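Progress report to the Albers fund, second period
Prepared by Malte Diekmann

You asked for fewer adjectives and more numbers, so we are starting with the numbers. The Ollow tabletop set stands at 3253 accepted examples out of 3616 recorded. The plan said 2707 by now. I would enjoy the surplus more if the plan hadn't been mine.
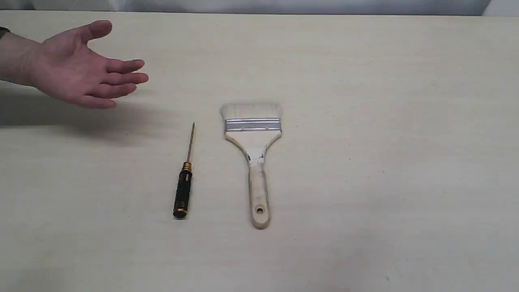
Zurnthorpe, 17th January

Tool handling took up most of December. Sieglinde Wunderlich rewrote the task list so that each prompt names one tool and one place to put it, which ended a long dispute over what "tidy" means. The model had no opinion on that and neither, any longer, do we.

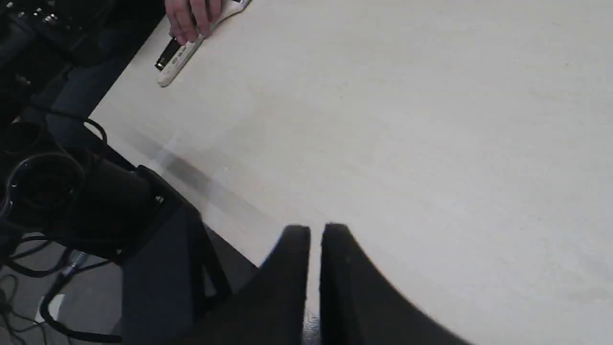 Wrist view, with a hand at the far end of the table.

Rejected examples fall into two piles: wrong prompt attached, and recording started late. The first was a fault in our labeling sheet and has been fixed. The second was me. Recording now starts before anyone is told to begin, and the rejection rate has dropped enough that Sieglinde has stopped forwarding me the chart.

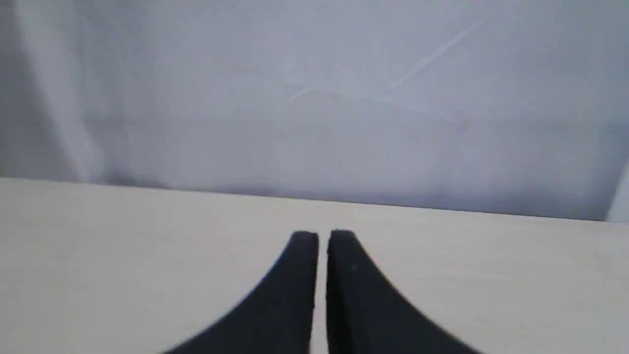
We also owe you an answer on the Drarnent software. It syncs the camera streams well and exports them badly. Each export takes up to 3 tries, and the error message is the word "error." We have budgeted for patience under "other."
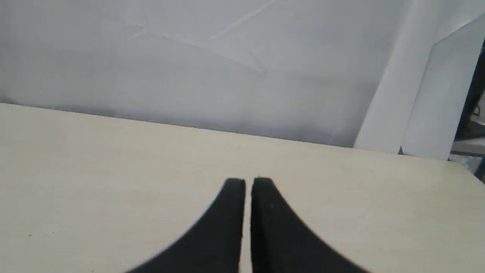

Gripper fingers nearly closed over bare tabletop, wrist view.

Next period we train on the accepted set and hold back one tool group for testing. Spending is on plan apart from storage, where we request approval to move money over from travel. The travel line is untouched, as the robot doesn't get out much.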